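Notes on Reheating and Keeping Leftover Food

Posted by Wumpini Annan
Tue 3 September
Filed under: Household, Kitchen

It has been my practice for some years to cook once for several days. Readers of this blog have asked on more than one occasion how the food is kept and how it is reheated, and the present entry is intended as a full reply. It replaces the shorter note of February, which dealt only with soup.

Cooking takes place on Sunday afternoon. The usual quantity is enough for nine meals, of which four go into the refrigerator and the remainder into the freezer. Large pots cool slowly, and food should therefore be divided into shallow dishes as soon as it is off the heat. Rice is to be spread on a tray and put away within the hour. I do not keep cooked rice beyond the following day, and I would advise others to adopt the same rule.

Containers have been a matter of some correspondence. The household formerly used the Drulley range, whose lids were satisfactory until they had been through the dishwasher a number of times, after which they no longer closed at the corners. The present set was bought at the Narkden market and is of plain glass. It is heavier and takes up more of the shelf. Tomato sauce does not stain it. Each container is labelled with the contents and the day of cooking, in pencil on masking tape.

Stews, curries and bean dishes may be reheated from the refrigerator without difficulty. The food should be covered loosely, heated, stirred from the edge to the middle, and heated again until it steams throughout. A rest of a minute or two before serving is recommended. Dense dishes such as lasagne are better cut into portions beforehand. Food should be reheated once only, and whatever is left on the plate after that is to be thrown away.

Certain items are not suited to this treatment. Roast potatoes, pastry and anything in breadcrumbs should go into a hot oven, where 22 minutes is normally sufficient from cold. Fried fish is best eaten on the day. My cousin in Grerkon disagrees with me about fish, and her views may be found under the February note.

With regard to cleaning, a bowl of water with a slice of lemon, heated until the inside has steamed up, will loosen most splashes. The turntable plate should be lifted out and washed in the sink with ordinary soap. The inside of the door is frequently forgotten and should be wiped at the same time. 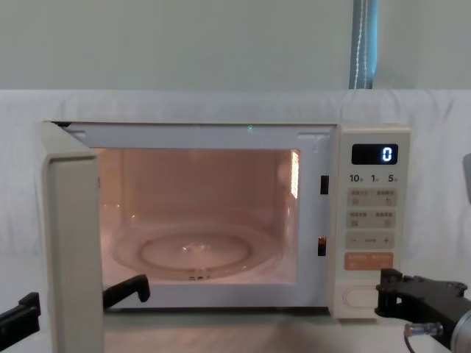
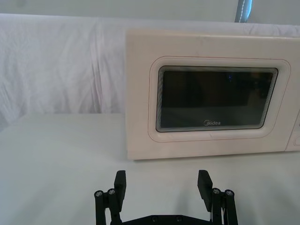
White countertop microwave oven.

The next entry will concern the Opoku method of freezing greens, on which I have received two letters. Comments on the present entry will remain open until the end of the month.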